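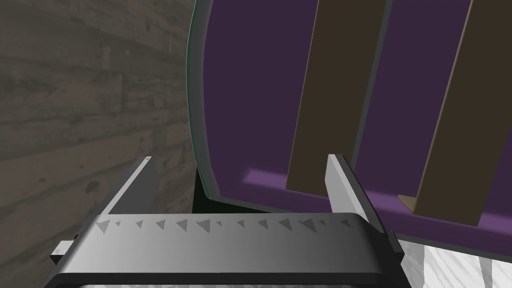

Saturday, and I have been in my slippers all day, which I mention only so that when I read this back in the winter I remember that July was not all hard labor. Up before the heat, coffee on the back step, then straight to the garage to look at the left shoulder of Polia, who is still lying on her side on the bench with her cables out like a pulled thread. The replacement bearing did come yesterday after all (it was behind the planter, where the delivery man always thinks he's hiding things) and it's the right size this time, thank goodness. I pressed it in with the vise and two sockets and a good deal of muttering.

The trouble is the bracket. I'd drilled it for the old motor and the new one wants its holes 5 mm further out, so now the whole plate looks like a slice of cheese. Wulan says I can have a piece of her aluminum offcut if I come over to the shop at Clangate on a weeknight and sweep up afterward, and that seems a fair price to me. She cuts much straighter than I do anyway.

So with the real arms laid up I spent the rest of the morning on the simulated ones, indoors, with the fan going. I wanted the gripper to come up slowly to the tall purple part with the brown boards in it, fingers wide open, and just stop. No grabbing! I've learned that lesson. Last week I let it close on anything it liked and it spent the night wedged against a wall, pushing and pushing, poor thing, while I slept. Abbas told me to put in a limit on how long it may push before it gives up, and I wrote that in today, 18 lines including my rambling comments, and I'm rather proud of it.

Abbas called around lunch, as a matter of fact, and we talked for most of an hour, and only some of it about robots. His mother is better. He thinks my whole trouble is that I hurry the reach, and that I ought to let the base settle first and only then lift an arm. I said the base has no reason to wobble in a simulation and he laughed at me for quite a while. Well, he was right. I'd set the mass of the body far too low back in the spring and forgotten it, so every time an arm swung out the rest of her swayed after it. I put in the real weight off the bathroom scale and started again after lunch with the cabinet door standing open.

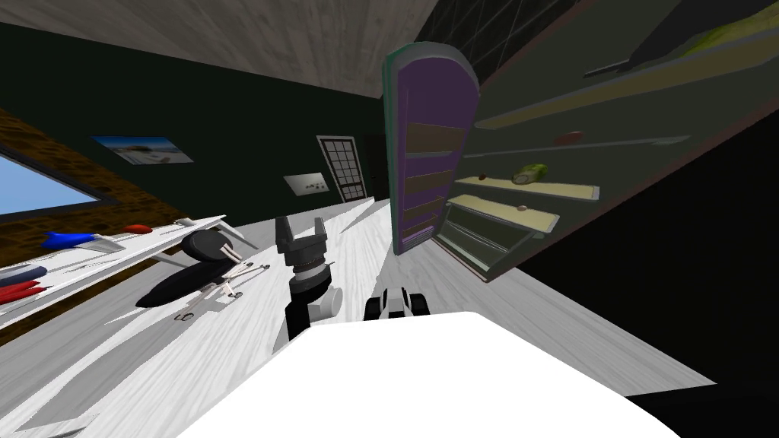 Polia and the big cabinet, purple door open. The green thing on the shelf is what I'd like her to bring me someday.

I do love the cabinet. I know it's silly to be fond of furniture that doesn't exist, but I've looked into it so many hours now that I could tell you what's on the shelves better than I could tell you what's in my own refrigerator (mustard, mostly). The little brown egg-shaped thing worries me more than the green one does. It's low down and small, and my fingers are square and clumsy, the printed ones I mean. Rajitha offered to send me her files for softer fingertips, the ones she made for her Nonport build, and I must write back tonight and say yes please, and thank her for the apricots too, I've been terrible about that.

I left a batch of practice reaches running while I did the dishes and hung out the sheets. Roughly 3000 by the time I came back in, and I can't say I understand the chart yet. It goes up nicely, then it has a dip like a saddle, then it goes up again less nicely. I wrote the settings on the back of an envelope and pinned it over the bench so I can't lose it.
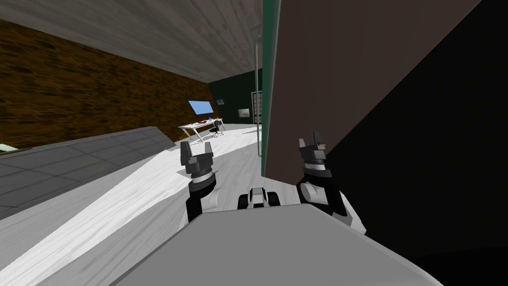 Driving her from one end of the room to the other is the next job, and I've been putting it off because wheels frighten me more than arms do. An arm can only be wrong as far as it can reach. My idea is to give her one easy errand to start with, just going over to the white desk at the far end and stopping politely short of the office chair, both grippers kept up in front of her the whole way. If she can manage that a dozen times without my touching the keyboard, then I'll think about the turn back toward the cabinet. I like the bright blue screen over the desk as a mark to aim for, too, it's hard to lose against that dark green wall, even for me with my old glasses on. I got as far as writing the stopping distance, and then the sheets were dry and it looked like rain.

Supper was eggs. Went out to the garage once more after and turned the shoulder by hand, and it moves so much more sweetly with the new bearing in, hardly a sound. I need 12 of the short screws before I go to Wulan's, and the broom from the hall closet, hers is bald. Must remember to cover the bench, the roof drips on that side.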